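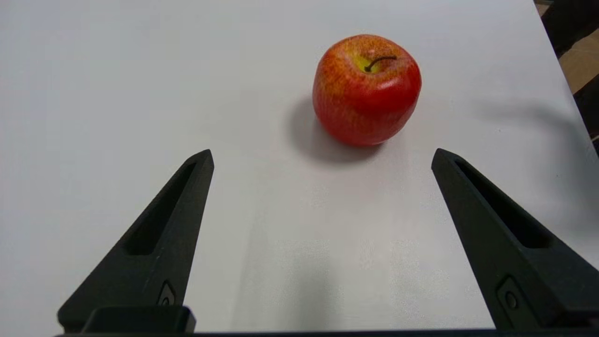
Ottmar Stöcker
Fisheries writer, Estley Lake Association
28 December 2023

Diekmann has run the creel survey on Estley Lake for five seasons, and most anglers know the clipboard by now. Starting in October, survey clerks asked every boat at the Prondov ramp the same two questions: how long were you out, and what did you keep?

"People think we're checking licenses," Diekmann said. "We're not. A warden does that."

Clerks interviewed over 370 parties before the ramp closed for the season. Perch made up most of the catch. Walleye were scarcer than Diekmann expected, though the survey covers only three access points and misses the private docks on the Jillance side.

"I'd like those docks included," Diekmann said. "A lot of evening fishing happens over there — we just don't see it."

Scale samples from the walleye are still being aged. Asked whether the bag limit should change, Diekmann would not guess. "Let me read the scales first."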